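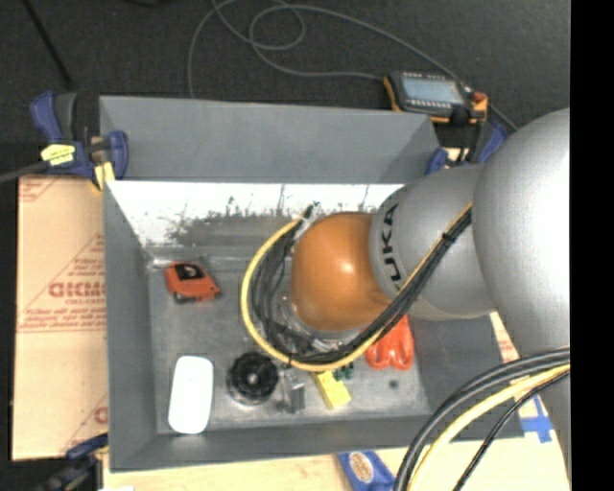
Kerttu Nieminen wrote on the course page that the cable rule in last year's handout was too loose, and that a student could follow it to the letter and still pull a connector out of the wrist. She asked for a rule that names the joint positions to check. The wording below takes that in.

Unit 2. Working rules for a bin-picking cell

Read before your first session at the arm. Section numbers match the sign-off sheet.

2.1 Cables on the arm
Cables that run along the arm need a loop at the wrist long enough for the full turn of the last joint. Before any program runs, jog the last joint to both ends of the range you plan to use, at low speed, and watch the loop the whole way. Then do the same with the arm at its lowest point in the bin. The loop must not reach the objects or the bin wall. Ties go on the straight stretches. A tie at the bend makes the cable flex in one spot.

2.2 The bin
Clamp the bin before you teach any positions. If a clamp is moved, the taught positions are no longer valid and you start again from the corner check. Clamps count as obstacles, handles included. Enter them in the collision model.

2.3 Speed
Manual mode stays at or below 20 percent in this course. The first run of any new program is also done at 20 percent, with one person on the pendant and doing nothing else.

2.4 The pendant
Keep it within reach of the person running the cell and outside the reach of the arm. The stop button faces up. Route the pendant cable behind the bin, where the arm does not travel.

2.5 Objects
Use mixed objects: hard and soft, dark and shiny, flat and round. Write the set down before the first pick. Do not swap an object halfway through a series. Bright reflections on the bin walls upset depth readings, so log the lighting too.

2.6 Stopping
Anyone in the room may call a stop. The operator stops first and asks afterward.

Sign-off sheets go to Candela Figueroa by 29th September. Groups on the Sestgate project use the same sheet and leave 2.5 blank until January.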